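3.2 Workstation Rules for Recorded Manual Assembly

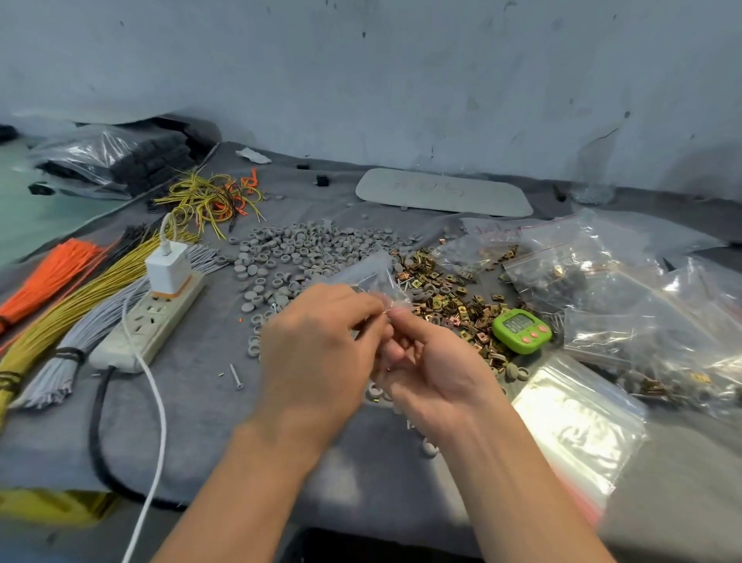
Figure 4. Bench during small-part bagging, seen from head height. Gray grommets and metal clips lie at the center; cut wire bundles are at left.

The rules in this section apply to benches where a manual task is recorded for later use in robot programming. They were drafted at the Modville site and revised after a review by Monti and Stöckli, whose comments on the first version mostly concerned part separation and cable routing. The version in force is dated 1/29/21.

Rule 1 covers part presentation. Rubber and metal parts shall be held in separate open containers or separate bags. The bench in Figure 4 does not meet this rule: gray grommets occur among the clips, both in the open heap and in one of the larger zip-lock bags. A human operator sorts such a mixture by touch and sight with little loss of time. A program derived from the same recording inherits a picking step that was never written down as a step, and the cell integrator then has to supply it. In the Jondico trial this accounted for 6 of the 55 rejected task segments.

Rule 2 covers power and cables. Multi-outlet strips shall be mounted off the work surface, and no cord may cross the area in which the hands or a manipulator move. In Figure 4 the strip rests on the wire bundles and its black cord runs in a loop over the felt. For manual work we class this as a housekeeping defect. For a shared bench it is a stop condition — a cord that shifts between cycles changes the clearance on which the motion plan was checked.

Rule 3 covers reflective packaging. Clear bags are permitted as the object of the task, as with the small bag held in both hands in the figure, but bags not in use shall be kept outside the capture area. Glare from flat film was the most frequent cause of lost part outlines in the 1150 segments reviewed at Aerts.

Rule 4 covers bench scrap. Wire clippings and single fasteners shall be cleared before each recording. Both are present to the left of the hands in Figure 4.

Compliance is scored per bench on a scale from 0 to 5, with Rule 2 weighted double. Scores are assigned from the recording alone, without a site visit. Benches scoring below the threshold may still be used for training new operators, but their recordings are excluded from the Nullia set. The weighting was left unchanged in the February revision and is discussed further in Section 5.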